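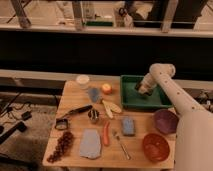
I have owned my Fovon tray for longer than I've owned any of my good pans, and I have never once seen it praised in print. So I'm going to do that, and then complain for a while, which is the part I enjoy.

The Fovon is a green rectangle with raised sides. That is the product. There are no compartments, no handles that fold away, no little booklet of serving ideas. I bought mine at Rerkstead, the kitchen outlet off the county road, where it sat in a bin between the novelty corkscrews and a stack of oven mitts shaped like lobsters. It cost $4. I have since watched people pay ten times that for a bamboo one that warps the first time somebody leaves a lemon on it.

I use it as a landing strip. Anybody who cooks on a small table knows how the afternoon goes. You put down a knife, an apple, a carrot, a sponge you meant to throw out in January, and forty minutes later you are chopping an onion on top of the mail. The tray goes at the back, things go in the tray, and whatever is left over is what you're working with. When company comes I carry the whole mess into the bedroom in one trip and close the door.

What I like

It's shallow. A deep bin turns into an archaeological site, and I have a drawer for that already. With low sides I can see the bottom, and I can get a spoon out again without tipping up the whole business.

It stays put. I push on it all day and it slides about as much as I want it to. (My table has a smooth top, so this counts for something. On a tablecloth it would be a hockey puck no matter what the maker says.)

It's ugly in a restful way. The green is the green of a public school cafeteria, and it goes with fruit. A red and yellow apple next to it looks like I planned my kitchen. 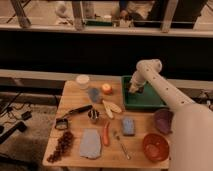
What I don't like

The rim. Crumbs get under there and stay, and no sponge on earth has the right corners for it. I've tried the flat blue kind and the block kind. I have ended up going around it with a toothpick, at night, like a man with a secret.

The size is also a bit of a cheat. The sticker gave it as 400 square inches, and I suppose that's true if you measure the outside and feel generous. The floor of the tray is noticeably less than that. Bananas fit. A bunch of grapes fits if you don't mind it lounging over the side. A long kitchen knife fits only on the diagonal, and then nothing else does, so mine lives on the table where it can frighten guests.

And then there is the matter of the cups. I own too many small cups, a white one, a pale blue see-through one, neither of which I can account for, and the tray is no help with them at all. They tip when you lift it. One cup in the tray is a hazard and two is a percussion section. I leave them along the back of the table and reach over everything else to get at them,

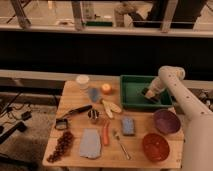 and I've knocked enough things onto the floor doing so that I now think of it as a routine.

For the sake of fairness I also tried the Ayaaba, the fancy cousin. It has a cork bottom and a finish you're supposed to oil. It is lovely. I used it for 2 weeks and spent most of that time worrying about it, wiping it, moving wet spoons away from it, and generally treating it better than I treat my own knees. A carrot left a mark. I gave it back to the store and felt lighter all the way to the car.

The review site Zitine has 497 ratings for the Fovon, and they are about what you'd expect for an object with no moving parts. Half of them are five stars with the word "tray." The rest are from people who put it in the oven, and I don't know what to tell those people.

I did post a short version of this over there and got more mail than I deserved, most of it about the rim. 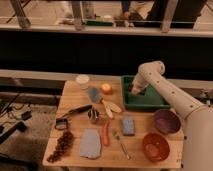

Try an old scrub brush on the rim instead of a toothpick, wrote a reader who signs off as Gravyboat, and stop putting cups in it, it's a tray for dry stuff. Mine holds onions and has for years. Also the diagonal knife thing is your knife's fault.

Fair enough on the brush. I've started doing it that way and it's quicker, though I miss the toothpick's sense of purpose. I'm not giving in on the knife.

Would I buy it again? I already have. The second one is under the sink with the sponges in it, and it fits there with an inch to spare on the left side, where the pipe is.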